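Unit 4: Simple random sampling

Read pages 57 to 63 of the course pack before the seminar. Olga Frade takes the first group, Samer Chidiac the second.

A *population* is everyone or everything you want to know about. A *sample* is the part you measure. In the Clandville housing survey the population was 863 households, and the sample was 200 of them.

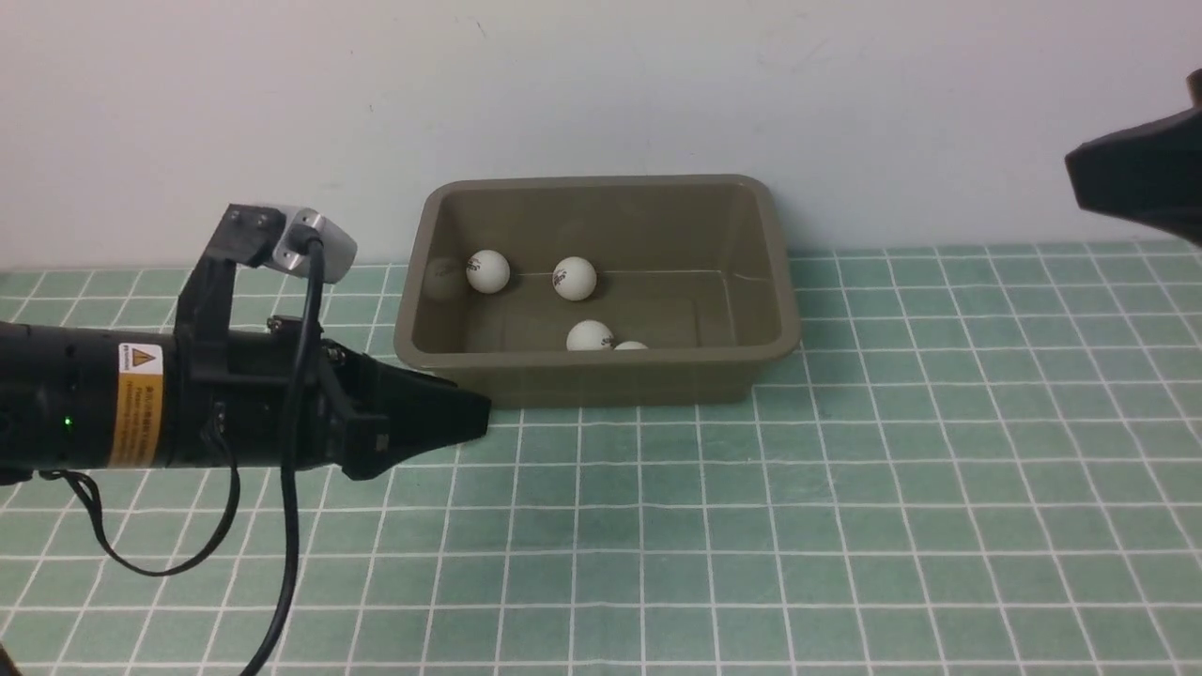

*Fig. 1. Tray on a green mat.*

In a simple random sample, every group of a given size has the same chance of being picked. To draw one:

1. Write out the full list (the sampling frame) and number it.
2. Draw numbers at random and skip repeats.
3. Measure the units drawn. Do not swap in a neighbor when someone is out.

Drawing **without replacement** means a unit can be picked only once. Drawing **with replacement** means it goes back and may come up again. Most surveys are done without replacement.
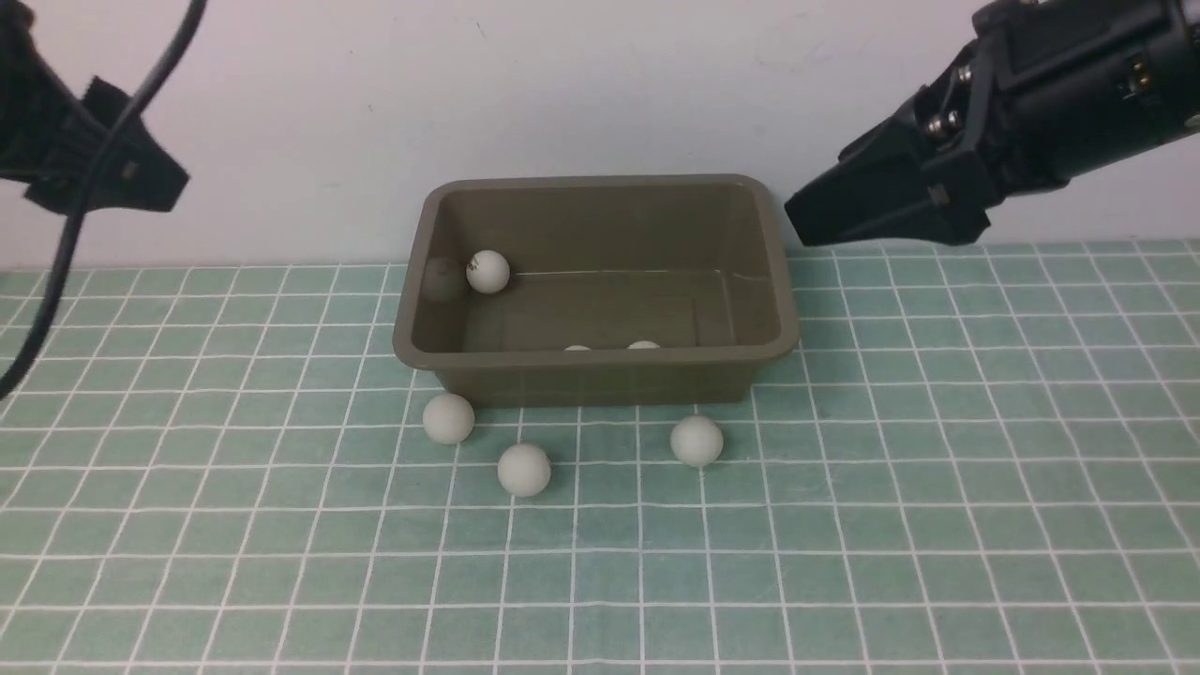 The sampling fraction is the sample size divided by the population size. For Clandville it is 200 / 863, or 0.23.

**Homework**

- Find the sampling fraction if only 57 households are drawn.
- Name 2 groups a phone list would miss.

Hand in on paper to Ute Vogler.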